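Notebook, small turbine bench, Pleson shed
3 October 2023
Entry by Corina Voicu

Read the Norero brochure again before starting. It still says the 2 kW machine will "cover the needs of a typical home". No wind speed given next to that claim, no tower height, no word on which home. I wrote to them in February asking for the measured curve and got the brochure back a second time.

Blue cloth on the bed, one with the tips closed and one with a fold of the blue cloth held: 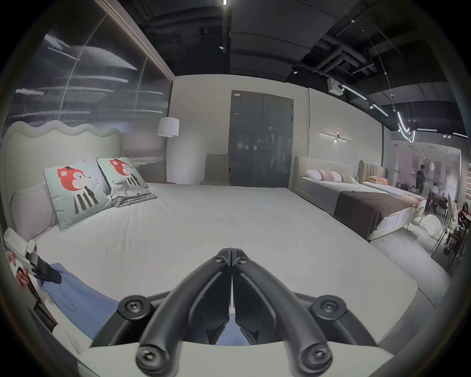
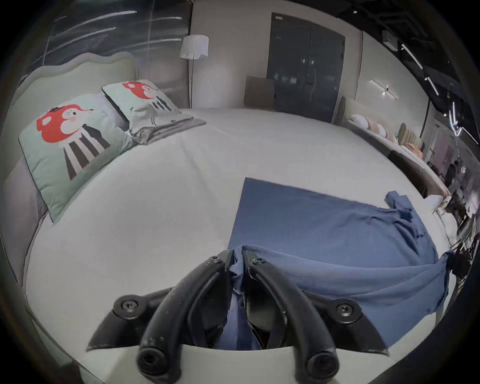 1. Anemometer

Tudor took the cup anemometer down off the short mast and we put it next to the Ševčík reference in the fan duct. Ours reads low at the bottom end and agrees well enough higher up. Bearings feel gritty when turned by hand. All the calm spells in the summer log are now suspect, though I doubt they were hiding much wind. Sorin would like them to have been. He has been saying for months that the site is better than the numbers.

New bearings ordered. Don't touch the old log until they're in and we have a second duct run. No correcting by eye.

2. Load bank

Ran the generator off the drive motor into the resistors, stepping up to 500 W and holding there for 10 minutes. Output steady. Casing warm, not alarming. The Priltilex controller shows a higher figure than our own meter at every step, and the gap grows with load. Emilian thinks it is reading before the rectifier. Possible. It would also explain why every owner who posts their controller screen seems to be doing so well.

Leads swapped over, meter swapped for the spare, same gap. So I trust the meter for now.

3. Blades

Jolanta weighed the set again. One is heavier at the root than the other two, and the leading edge on that one has been filled and painted at some point. Supplier says all sets leave matched. Maybe they do. She'll balance them on the knife edge and we'll note what had to be added.

4. The village scheme

Long talk over lunch about whether small machines on farm buildings make any sense against a share in one decent turbine up on the ridge. Emilian is for the roofs, on the grounds that they can be got past planning. My trouble is that a roof is where the air is worst, all lumps and swirl, and the people selling roof kits never log it. I would want a full winter on a proper mast before anyone signs anything. He said that was what I said last winter. True, and we still haven't got the mast.

To do
Second duct run when bearings arrive
Ask Priltilex in writing where the controller takes its reading
Tudor to find the missing guy wire clamps
Balance blades, photograph the filled edge
Write to Norero again, shorter this time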